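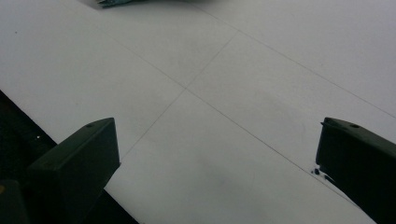 White tiles, utility room, taken in the morning. Small dark specks at the lower right.

Forum: Floors and Tiling
Topic: Small dark specks on white floor tiles, dirt or damage?

garba_o
Good evening to all. My name is Garba Ogundipe and I am new in this forum, so please excuse me if I put the question in the wrong place. We moved to Dorkville in November and the flat has white tiles in the utility room. I wash this floor every week and still there are a few small dark specks in one place. My wife says it is dirt. I say the surface is damaged. I have already used washing-up liquid and a soft brush, and the specks did not move. What should I try before I call the landlord?

pellow74
Welcome. First thing, run a fingernail across one speck. If your nail catches, it is either something stuck on top or a chip. If you feel nothing at all it may be a scuff mark. We had plenty of those from the feet of a drying rack.

MrsTansley
Do NOT use a scourer! Somebody will tell you to use a scourer.

kiln_and_co
I was going to say a scourer, the white kind, used wet and without pressing. On a hard glazed tile it does no harm. I did my whole hall with one, 25 square metres, and it looks the same as before.

MrsTansley
Your hall maybe. Mine went dull in two patches and you see it every time the sun comes in. He doesn't know what tile he has, the landlord put it down.

garba_o
Thank you for the quick answers. I did the fingernail test. On two of the specks the nail catches a little, on the others I feel nothing. So maybe my wife and I are both right, which she did not enjoy to hear. About the type of tile, I found one spare in the cupboard under the meter. The box says Siriwardena and the number 400, nothing more.
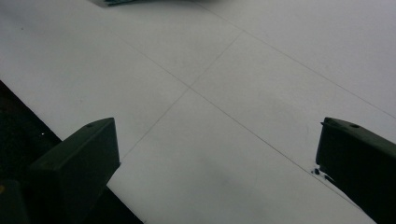
Re: Small dark specks on white floor tiles — what the shine says

kiln_and_co
Slightly glossy, I would say, and big square tiles. The grout looks dark grey to me, is it meant to be? If it was once light, then you have a bigger job waiting than the specks.

garba_o
The grout was dark grey when we came and I believe it is the original colour. The spare box has a small bag of grout in it and this is also dark grey.

pellow74
Then leave the grout alone. For the two that catch, lay a plastic card nearly flat and push. Old paint or glue will usually lift. For the smooth ones, a pencil eraser. I am serious, it takes off rubber scuffs very well.

MrsTansley
Agree about the eraser. Try it behind the door first.

skemetby_sue
I use Virnard paste for this kind of thing, a little on a damp cloth, leave it 2 minutes and rinse twice. It smells strong, so open a window.

kiln_and_co
That paste has grit in it, so it is no softer than my scourer.

skemetby_sue
It is much finer than a scourer. But fine, card and eraser first.

garba_o
I have tried both now. One hard speck came away with the card, I think it was paint. The other did not move, and under the lamp it looks like a very small hole in the glaze — I will write to the landlord about this one only. The eraser cleaned all the smooth ones except one faint mark. For that I will buy the paste, if the shop here has it.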